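Brestano Desk with Open Bookcase Unit

Product group: home office, dark brown finish
Maker: Kulari
Page last revised 9/25/18

The Brestano is a writing desk with an open-fronted bookcase unit at its left side. It replaces the Gezer, which had the same work surface but closed doors. The desk and the bookcase are shipped in 2 cartons and joined on site with the bolts supplied.

Bookcase unit

The compartments face the person seated. They are formed by thin vertical dividers and are suited to paperbacks, envelopes and stationery. The top of the unit is flat and takes a cup, a marker or other small items that would otherwise use up desk space. Objects laid across the joint between desk and bookcase should be kept light.
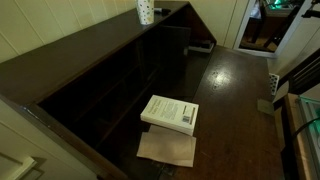
Work surface

The desktop is dark wood with a reddish-brown grain and a varnish that reflects light from a window or lamp. Fine scratches show on it with daily use, mainly at the center where books and papers are moved around. They can be reduced with Grumex furniture polish, applied with a soft cloth along the grain. Do not use abrasive pads – they dull the varnish permanently.

Maximum evenly spread load on the desktop is 40 kg. The load limit for the bookcase top is printed on the label under the desk.

Placement

The desk is intended to stand with its back to a wall. Leave enough clearance for cables if equipment is used on the surface, and route them toward the right, away from the compartments. Paneled walls present no difficulty, as the back edge is straight and needs no fixing. Where the desk is placed next to a doorway, check that the door can open fully before the bolts are tightened. The unit is heavy once assembled and should be lifted, not dragged.
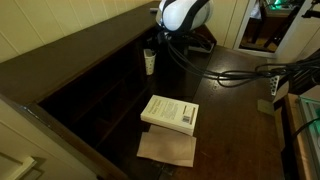 Customer comments

Kulari customer, November: Bought this to replace a Gezer and the open compartments are an improvement for me. I keep paperbacks in the nearest one and can reach them from the chair. The inside is dark in the evening, so I would like to see a lighter finish offered for the dividers. Assembly took me 2 hours working alone. One bolt hole was tight and had to be cleaned out first.

Reply from Kulari: A lighter interior is not planned for this model. Tight bolt holes can be cleared by hand with the key supplied – a power drill will widen them too far.

Ordering

The Brestano is made in batches of 500. Replacement dividers and bolts are ordered separately, quoting the batch number on the label.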